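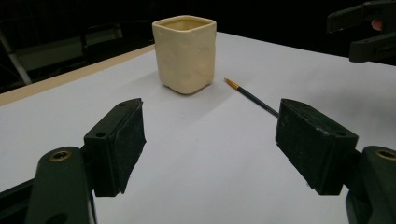
Naa Ayaaba writes that the ink levels well on hot-press paper but takes longer to dry than the old formula, and would like the drying time printed on the bottle.

Drying time is now on the label of current stock. Bottles filled before January carry the old label. The ink inside is the same.

Clatota Carbon Ink, black, 60 ml
Item 821
Made by Stumport

Overview
Clatota is a water-based carbon black ink for dip pen and brush. The binder is shellac. Once fully dry, the film resists water and can be painted over with watercolor or thin acrylic. It dries to a low sheen. A second coat raises the sheen slightly and deepens the black on absorbent papers.

The ink is not dye-based and does not fade under normal indoor light. It is not meant for fabric or skin.

Specifications
Volume: 60 ml
Color: black (one shade only)
Pigment: carbon
Binder: shellac, water-soluble until dry
Container: glass bottle, wide neck, screw cap with liner
Touch dry: 7 minutes on uncoated paper at room temperature
Water resistant: 2 hours after touch dry
Thinner: distilled water
Cleanup: water while wet, ammonia-based pen cleaner when dry

Do not use in fountain pens
Shellac hardens in the feed and cannot be flushed out with water. This applies to piston, cartridge and converter pens, including pens sold as suitable for drawing. Technical pens with a tubular point are also excluded. Damage from this use is not covered by the return terms below.

For fountain pens see Kırmızıgül, a dye-based red from the same maker. Kırmızıgül is not water resistant and should not be mixed with Clatota. The two react in the bottle and form a soft sediment.
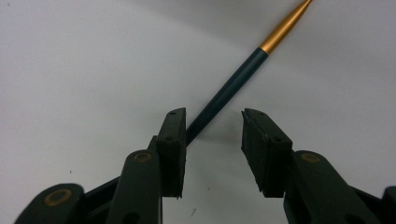 Pen with gold-orange tip and dark teal-green barrel.

Using the ink
Shake the bottle gently, then leave it to stand until the bubbles clear. Carbon settles in storage, and ink taken from the top of an unshaken bottle will be gray. If sediment has packed at the bottom, loosen it with a glass or plastic rod. Avoid plain steel, which can rust in the bottle.

Dip pens: wipe new nibs before first use to remove the factory oil. Load to just above the vent hole. Wipe the nib during long sessions, as dried ink builds up on the back of the tines and narrows the line. Flexible nibs show this sooner than stiff ones.

Brushes: wet the brush with clean water and blot it before loading. Do not let ink dry in the ferrule. Synthetic hair is easier to clean than natural hair with this ink, and we suggest keeping one brush for it.

Washes: pour the ink into a separate dish and add distilled water a few drops at a time. Hard tap water can cause the carbon to clump, seen as fine specks in pale grays. Very thin washes have less binder and may lift when painted over. Test on scrap of the same paper. Do not return thinned ink to the bottle.

Paper
Tested on hot-press and cold-press watercolor paper, smooth bristol and layout paper. On layout paper the line is clean but heavy washes will buckle the sheet. Coated papers and drafting film are not recommended; the film stays tacky and can be scraped off with a fingernail. Unsized papers will feather.

Storage
Store upright with the cap closed, out of direct sun. Do not freeze. Ink that has frozen and thawed may look normal but will not resist water after drying. Wipe the neck before closing - a ring of dried ink there will stop the liner from sealing, and is the usual cause of a stuck cap. Run a stuck cap under warm water. Do not grip it with pliers.

An opened bottle is best used within two years. Discard the ink if it smells sour or pours in strings.

Change to the formula
The current version has a finer carbon grind and more shellac. Coverage in one coat is better and lifting under watercolor is reduced. The cost is a longer drying time, as noted at the top of the page. Old and new ink can be mixed.

Technical notes for this item are kept by Desta Feyisa. Questions on surfaces not listed above can be sent through the contact form, with the name and weight of the paper.

Supplied with
One bottle, boxed. Dropper, nibs and holder are not included.

Related items
Tretwood pen holder, straight, fits standard nibs
Tretwood bottle stand, single, fits the 60 ml bottle
Kırmızıgül red, fountain pen ink
Stumport pen cleaner, ammonia-based

Shipping and returns
Ships by ground service only. Unopened bottles can be returned with the box. Opened bottles are accepted only if the ink is faulty; include the lot code from the base of the bottle. For leaks in transit, keep the packing and send a photo before throwing anything away.

Page last revised 15th June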